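Open Day at the Gundarum Automation Hall

The Gundarum Automation Hall opened its doors to the public in December. Over the course of the day, 168 visitors from Mustport and the surrounding towns toured the building, attended talks in the upstairs lecture room and watched staff operate the equipment on the main floor. The hall thanks Clineo and Owusu, its partners for the event, for their support.

Demonstrations began at 10 a.m. and were repeated every hour until the close of the program. Each lasted 20 minutes and was followed by time for discussion. The gallery presents the handling station, where the subject was gripping.

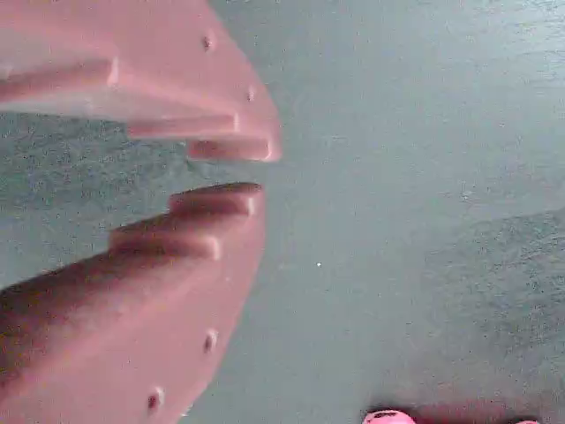 Why do some robots use two fingers in place of a full hand?

Two fingers are enough for most picking and placing tasks. A simpler gripper has fewer moving parts, is easier to program and can be repaired quickly when a part wears out.

Handling station, main floor. Stepped gripper fingers in pink, with their tips facing one another over a gray-teal surface. Small screw holes are set along the outer edges of both fingers.

Visitors to the station received a printed guide prepared by Clineo, which explains common gripper shapes and the terms used by operators. All 600 copies have now been distributed. Schools that wish to receive the guide may ask to be added to the list for the second printing.

Owusu presented its apprenticeship program in Room 3. Application forms are available from the front office, together with the schedule of evening courses for the spring term.

Group visits to the hall may be arranged throughout the year. Requests should be made in writing to the Visitor Office, Gundarum Automation Hall, Mustport, and should state the size of the group and the preferred month.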